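Robótica de Serviço: Aula 4
Preparar e manter um posto de recolha de demonstrações

Na aula anterior ficou no ar a promessa da Clatorar: mostra-se a tarefa umas quantas vezes e o robô aprende. Convém desconfiar. O que o robô recebe são trajetórias de pulso e vídeo captado à altura da cabeça, e ambos saem estragados se o posto estiver mal montado. Estas notas tratam do posto Olvera, na tarefa do saco e do cesto do lixo.

1. Montagem das pulseiras

Cada pulso leva uma pulseira preta com placas brancas de marcadores. Apertem-na até deixar de rodar sobre a pele. Uma pulseira que desliza continua a ser detetada sem qualquer aviso do software, e a trajetória fica errada do princípio ao fim. O módulo pendente tem de oscilar livremente, sem bater no cesto. O manual diz que o ajuste de fábrica serve a qualquer pessoa; a mim nunca me serviu.

Antes de gravar, abram um saco com as duas mãos, no canto onde a tarefa vai decorrer, e vejam no monitor quantas placas se perdem.

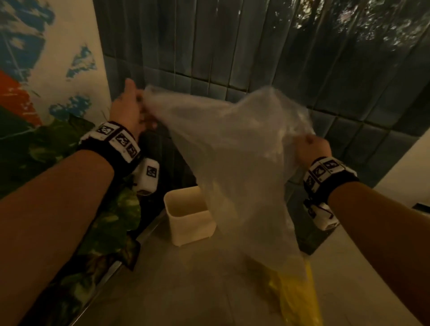

2. Calibração

Façam 3 passagens lentas com os pulsos parados em cada extremo. O erro que o programa apresenta no fim é uma média, e uma média bonita esconde bem um pulso mau. Peçam os valores por pulso.

Azulejo brilhante é um problema à parte. Os reflexos na parede confundem o detetor, sobretudo com pouca luz, e o plástico transparente ainda é pior. A Clornex vende um filtro para isto. Testei-o com a Wanting Yao em 24 gravações e não vi diferença que justificasse o preço.

A fase mais delicada é a do saco já sobre o cesto, com uma mão a segurar a borda e a outra a fazer força para baixo.

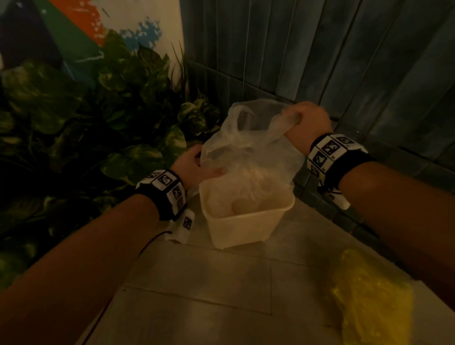

O critério de aceitação é simples: se os marcadores de um pulso desaparecem durante mais de 4 fotogramas seguidos, a gravação vai fora. O interpolador Basow preenche a falha com uma curva muito suave e muito plausível, que a mão pode nunca ter feito. Não o usem para salvar gravações. Se o relatório trouxer zero falhas, verifiquem se o interpolador ficou ligado.

Registem também o estado do material: que sacos estão em uso, se há algum no chão, se a mão direita segura um ou dois. Um saco amarelo agarrado junto com o translúcido muda a pega, e o modelo não tem como adivinhar que isso é secundário.
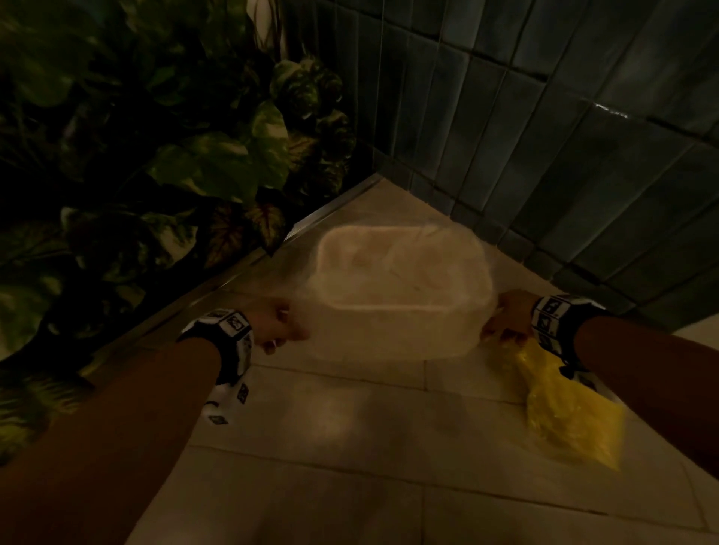
3. Manutenção

Limpar as placas com pano seco no fim de cada sessão. Álcool, não: come a tinta dos cantos.
Verificar o cabo do módulo pendente, junto à entrada, onde costuma partir.
Trocar qualquer placa riscada, mesmo que ainda seja lida.
Recalibrar a cada 48 gravações, ou sempre que alguém tire a pulseira.

Para a próxima aula

Tragam o registo de uma sessão completa, com as gravações rejeitadas incluídas e o motivo de cada rejeição. Relatórios sem rejeições serão devolvidos.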